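Chapter 2
Rounds, Rings and Scraps

I used to hate cutting circles. I'd roll out my dough, grab a drinking glass, lean on it, twist, and end up with something closer to an egg (a sad egg, with a fringe). Then I got myself a plain steel ring and I have been a bit of a pest on the subject ever since!

So we're starting this chapter with one lump of colored dough, one board and one cutter. Modeling dough is fine, and so is fondant if you'd like to eat your homework. Flatten the dough by hand or with a pin and don't fuss over the outline. Wavy edges are fine. All you need is a patch wider than the ring on every side, and then you press straight down until the rim meets the board.
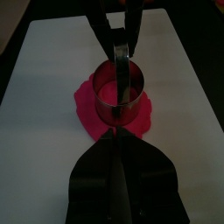
Kobina Agbeko: I always twist mine at the end, a tiny quarter turn, and I don't get ovals. Press first, then turn. It's the turning on the way down that drags the dough.

Fair enough, and I've tried it his way since. With a stiff dough I'd agree. With a soft one I still go straight down and straight up, and if the circle comes up inside the ring I nudge it out with a fingertip.

Before you cut anything, take a minute over your table. I like the board in front of me, close enough that I can lean over it, and the other bits in a row behind: a bowl, a cup to stand the utensils in with their handles up, a square container for whatever needs a home. A sponge goes beside the board on the left, where my idle hand can find it. Yours can go anywhere you like, as long as it isn't across the room!
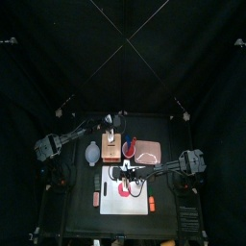 Board in front, bowl, cup and container in a row behind

Now for your first exercise. Roll one disc, cut one circle and lift the scrap away in one piece if you can. Squash the scrap back together, roll it again and cut a second circle from it. Put the two side by side and feel the edges with your thumb. Is one thicker? Mine nearly always is, and we'll get to rolling evenly on page 151.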